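Filed under: Home > Cleaning > Floors & Mats

Do you really need a special cleaner for a vinyl or woven mat?
By Kiran Nautiyal 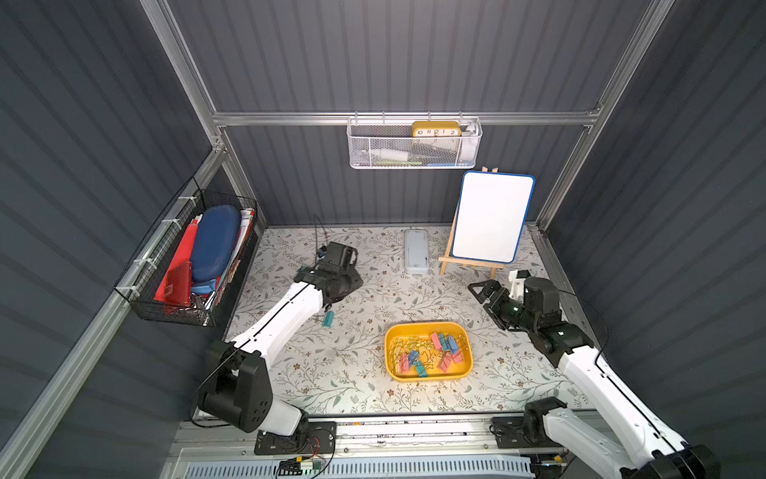 Pale patterned mat with leafy branches, dark ribbed walls behind.

Every March the catalogues tell us our floor mats are filthy and that a $4 sachet will fix them. I have my doubts. I tried the Prindus mat powder on one half of my kitchen mat and a squirt of dish soap in warm water on the other, and by Wednesday I couldn't tell you which half was which.

The label says it lifts 132 kinds of stain. I'd like to see the list. Tea, mud and tomato sauce cover most of what lands on mine.

What I do now: shake the mat outside, then go over it with a damp cloth and the soapy water. Rinse with plain water, or the residue grabs dirt faster than before. Hang it over a rail in the shade – full sun fades the colours, whatever the packet claims about UV.

Vinegar gets recommended for everything. It's fine on a smelly vinyl mat, 200 mL to a bucket, but I wouldn't put it on jute or anything with a natural rubber backing.

As for corners that curl, skip the stick-on grippers. Roll the mat the opposite way overnight and put a couple of heavy books on the edges in the morning. Mine took two goes.

Related tips
Fuentealba mop heads: worth the money?
Getting candle wax out of carpet
Bicarb and the oven door, revisited
Storing rugs over summer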